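Diary of a reluctant jam maker

April, a little after 6 a.m.

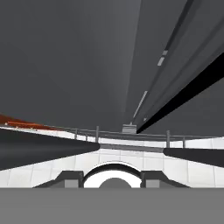
How much marmalade does one household need? Two jars a year, going by what we ate last year, and I have just made a good deal more than that.

The oranges came from the Brostbridge market, where a crate cost less than a bag and I am a person who can be talked into a crate. I spent last evening slicing peel until my thumb had a dent in it. The recipe said to simmer until soft. It did not say I would be reading the back of a sugar sack at midnight for entertainment.

First batch ran off the spoon like tea. I boiled it again and now it could hold up a shelf. The second batch set nicely, and I have no idea what I did differently, so that's the end of that knowledge. I used the old Betancur thermometer, which quit at 200 and stayed there, loyal to its last good number.

Jars are the other trouble. I had saved some 100 lids over the years and hardly any of them fit the jars I had saved alongside them. Drove out to the hardware store in Julbridge for new ones, ate a bad sandwich in the parking lot, came home with lids and a hose nozzle.

My sister-in-law has already said no thank you. The neighbors took one jar each and looked at it the way people look at a kitten they hadn't planned on. Work gets the rest.

Toast for breakfast, with the stiff batch. Had to cut it. Tasted good, though, bitter the way I like it. Half the crate is still on the porch.

162 shares
2 comments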